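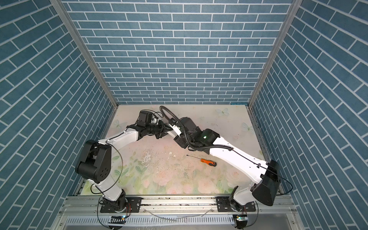 3.2 Collecting demonstrations

Demonstrations for the two-arm tasks were recorded by teleoperation. The operator sits outside the booth and moves a pair of leader arms, and the two follower arms on the front rail copy the joint angles. We kept the blue brick print on all three walls and the floral floor panel for every session, so that a policy would have to cope with a busy background from the start. The floor panel was never replaced. Its print has worn through near the center, where the two grippers meet most often, and we left the dark specks in place when recording. Objects that a given task did not call for, such as the screwdriver with the orange-and-black handle, were treated as distractors, and the operator was told to work past them without touching them.

Three operators (Howells, Moldovan and Santoso) recorded 200 demonstrations in June. Each had one practice session before any data was kept. A demonstration was thrown out if an arm hit a wall, if an object left the floor panel, or if the operator stopped moving for long enough to trip the idle timer in Ceser, our recording software. After this step 174 demonstrations remained. We did not remove slow ones — early tests with Skidano had shown that cutting them made the policy rush its grasps.

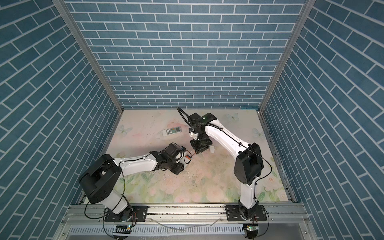

Figure 4. Both follower arms over the floor panel, with an air-conditioner remote control on the mat.

Object positions were changed by hand between demonstrations. The operator placed the objects freely and did not follow a grid, and this gave less even coverage than we had planned, with few starts in the corners nearest the rail. Policies were trained for 3,000 steps on the kept set and again on a random subset of 150. Results for both are given in Section 4.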